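Snacks, timestamps and a loop that ran too slowly

I've spent most of this month on the dullest bit of our project, the code that turns two hand-held gripper recordings into one tidy timeline, and I have opinions now. Bear with me!

Quick recap if you're new. We record people doing small jobs with a gripper in each hand, and the policy learns from that. Each gripper keeps its own clock. My job is the tool that lines the two up, works out when the fingers are open or shut, and throws out anything too messy to train on. I call it Vikik, after a typo I never fixed.

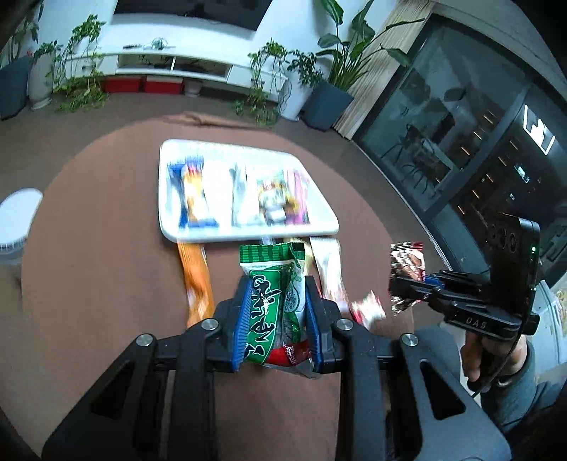 Last changed: 20th March

The job on the table is sorting snacks, and I'd been dreading it. Our older set was all wooden blocks, and blocks are lovely – the fingers close, they stop, done. My grip detector just looked for the moment the width stopped changing. With a crisp bag it never quite stops. The bag gives, the pads creep in a bit more, the air inside shifts, and my code cheerfully reported 15 separate grasps for one pick-up. Fifteen!

Abena Gyamfi looked over my shoulder and suggested I stop treating it as a yes or no. So now there's a slow average on the finger width and two thresholds, one for closing and a looser one for letting go. It's old-fashioned stuff (a thermostat does much the same) and it fixed nearly everything in an afternoon. I was a bit annoyed at how easy it was.

The clocks were worse. One gripper was drifting against the other by 8 milliseconds a minute, which sounds like nothing until you have a long take and one hand lets go before the other has taken hold. I'd been correcting it once at the start. Now I fit a line through the whole take, and the handovers look sane.
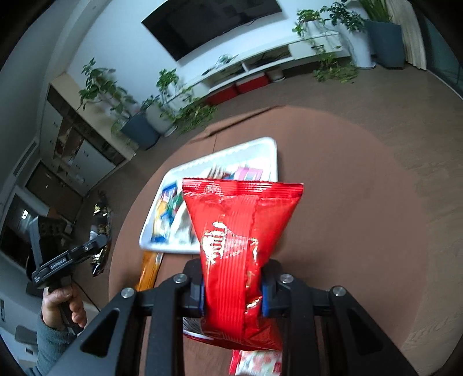 Red bag in one gripper, the other one alongside

Then there's perception. Shiny wrappers confuse our object tracker no end, and motion blur on the tray makes it swap labels between neighbours. Nikola Petek wants to retrain it. I'd like to try skipping the blurred frames first, as it's cheap and I'm lazy. We've agreed I get 2 weeks to prove it.

The last full run went through 929 clips and I only had to restart it once, when I filled the disk with debug plots. Next job is the viewer, which still can't scrub backwards without freezing. If you've got a video widget you like, please tell me in the comments!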